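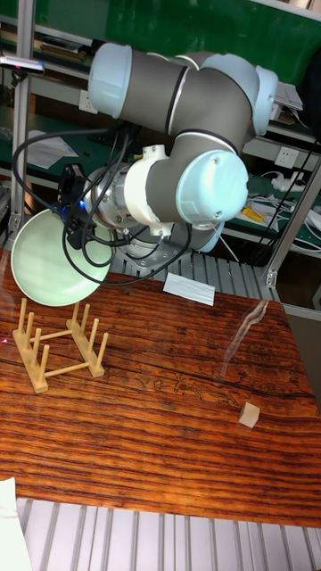 How does an idea turn into a law?

Last Wednesday my niece asked me why there isn't a law that says school has to start at 10 in the morning. Good question! I told her somebody would have to make one, and she said, "Okay, who?" and then I was stuck explaining it all through dinner. So I've written it down for the rest of you.

First, what is a law? It's a rule that everybody in a place has to follow, even the people who made it. Your house has rules too (shoes off, no phones at the table) but a police officer won't come round if you break those.

Every law starts out as an idea. It might come from a politician, or from a judge who noticed something unfair, or from ordinary people who got annoyed enough to write a letter.

Let's follow one. I'll use a made-up town called Stasness, and a man there called Wouter Maes. Wouter thinks it's silly that a teenager who gets caught spray-painting a wall has to go to court and maybe pay a huge fine. He'd like them to clean the wall and say sorry to the owner.

So Wouter starts a petition. That's a piece of paper (or a web page) that people sign to say "I agree". He stands outside the Jacobs bakery every Saturday and gets 418 signatures. Then he takes it to his local member. A member is the person your neighbourhood voted for to speak up for you in parliament.

The member likes it! Now the idea gets written out very, very carefully, and once it's written it has a new name. It's called a bill. I know, a bill is also the thing your parents groan about when it comes in the mail, and a duck has one too. English is like that.

Next the bill goes to parliament, where it gets read 3 times. For the first reading they mostly just say its name out loud. The second reading is the big one, when members stand up and argue about whether it's a good idea. Some might say it's fairer and that kids learn more from scrubbing a wall. Others might ask who pays for the paint remover, or what happens if the kid doesn't show up. Those are fair things to ask.

Somewhere in there a smaller group usually goes through the bill line by line and fixes the bits that don't make sense. Changes like that are called amendments - say it slowly, a-mend-ments. To mend something is to fix it, so that one's easy to remember.

Then comes the third reading and the vote. If more people say yes than no, it passes. In lots of parliaments there are 2 parts, called houses, and the bill has to pass in both of them. So off it goes and they do most of it all over again!

The very last step is a signature from the governor, or someone with a job like that. This is called assent, and it's a fancy word for "yes, all right".

All of this can take months, sometimes years. My niece thought that was much too slow. I sort of like it, though. If a law could be changed before lunch, somebody grumpy could change it back after lunch.

She's started her petition, by the way. Four names so far, and one of them is the dog.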